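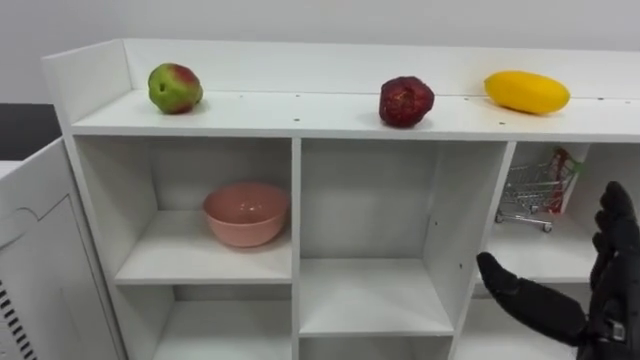

## Tema 6. Respiración poscosecha

Según la evolución de la respiración tras la recolección se distinguen dos grupos:

- **Climatéricos** (manzana, mango, plátano): presentan un máximo respiratorio asociado a la síntesis autocatalítica de etileno.
- **No climatéricos** (granada, cítricos, uva): la tasa desciende de forma gradual.

El cociente respiratorio se define como

CR = CO₂ producido / O₂ consumido

Con glucosa como sustrato y en condiciones aerobias, CR = 1. Con ácidos orgánicos, CR > 1.

**Práctica 2.** Masa de muestra: 300 g. Entrega a A. Salgado: 25 de enero.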